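Recording player availability before an away match

Applies to: club staff using Neltia 8 with the Omeck timing export
Maintained by: Lesia Hrynyshyn
Last revised: November

This page covers the steps for bringing a player back onto the availability list after a muscle injury and producing the travel list for an away match. It assumes the player has already been cleared for full training by the medical lead. It does not cover concussion, which has its own procedure and its own form.

Before you start

You need edit rights on the squad sheet, the player's injury record, and the Omeck export from the last three training sessions. If the export is missing, ask Yi-chun Liu for a manual copy. Do not type sprint times in by hand. The rounding differs from the export and the comparison in step 4 will be wrong.

Set the sheet to the match you are working on. The match selector is at the top left, next to the season. It defaults to the next home match, so for an away match it must be changed every time.

Step 1. Open the injury record

Open the player's page and select Injury. The most recent entry should show a start date, the muscle group, the side and the grade. If the side is blank, stop and send the record back to the medical lead. A record with no side can be saved, but it will not match against earlier injuries to the same leg.

Check that the entry is still open. An entry closed too early removes the player from the return-to-play view, and the training load from those sessions is then counted as normal load. To reopen it, select Edit, clear the end date and save.

Step 2. Enter the training sessions

A player returning from a hamstring or calf injury needs three full sessions with the group. Enter each one on its own line:

Session type: Full, Modified or Individual
Minutes completed
Total distance in meters
High-speed distance in meters
Soreness the next morning, 0 to 10

A session counts as full only if the player took part in every drill. If he was pulled from the last small-sided game as a precaution, enter Modified. The minutes field does not change the type.

Goalkeepers use the same form, but high-speed distance is left empty. A zero there will trigger a low-load warning.

Step 3. Check the load

Open the Load tab. For outfield players the sheet looks for at least one session of 2000 meters or more, with at least 300 meters at high speed. Both figures have to come from the same session. Meeting one on the first day and the other on the third does not pass.

The high-speed threshold is set per player. It is taken from his own maximum, which is stored on the Profile tab. For a player who joined this season the maximum may still be the default value. Replace it with a tested value before reading the Load tab. Ngan-ling Liao keeps the test results for new signings.

If the warning is yellow, the player can travel but should be listed for limited minutes. If it is red, leave him at Unavailable and go on to the next player.

Step 4. Compare sprint times

Select Compare, then Last healthy period. The sheet places the latest sprint times beside the average from the four weeks before the injury. Look at the 10-meter and 30-meter splits separately. A player coming back from a hamstring injury often matches his old time over 10 meters and is slower over 30, and the combined figure hides it.

Wind and surface are not corrected for. If the earlier sprints were run indoors and the recent ones on grass, add a note in the Comment field and use the load figures as the main check.

Step 5. Change the status

Return to the squad sheet and set the status:

Available: can start and can complete the match
Limited: can be on the bench, with a minutes cap
Unavailable: does not travel

For Limited, the cap is required. Enter it in minutes, with no text after the number. The cap prints on the bench card used by the fourth coach, so it should be the figure agreed with the medical lead and the head coach.

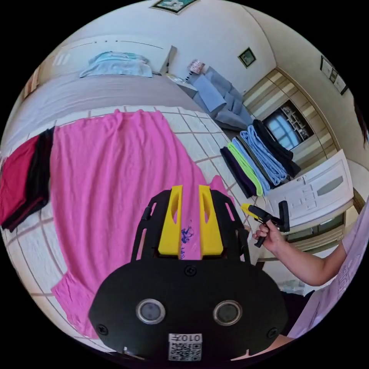
Suspensions are handled separately. A suspended player who is fit stays at Available in the squad sheet and is blocked by the Discipline tab. Changing his status to Unavailable to get him off the list will distort the injury report at the end of the month.

Step 6. Produce the travel list

Select Lists, then Travel. The default size for an away match in the league is 21 players. Anyone at Available or Limited can be added. Check the goalkeepers first, because the sheet will accept a list with only one.

For the cup match at Zindudport, the hotel needs the list by 4 p.m. on the day before travel. Export it as a plain file and send it to Amanuel Alemneh, who handles rooms and meals. Names added after that time have to be phoned in.

Lock the list once it has been sent. A locked list can still be changed by an administrator, and each change is logged with the user and the time.

Common errors

"No baseline found." The player has no healthy period of four weeks in the current season. Select Use previous season in the Compare window.

"Status conflict." The squad sheet says Available but the injury record is open. Close the record, or set the player to Limited.

"Duplicate session." The Omeck export was loaded twice. Delete the second set from the Import page, not from the player's page.

The player is missing from the list for one match only. Check the Registration tab. Players on loan from Lau are not eligible against Lau and are removed without a message.

Questions about access rights go to Hannelore Hollenstein. Include the player number and the match in the subject line.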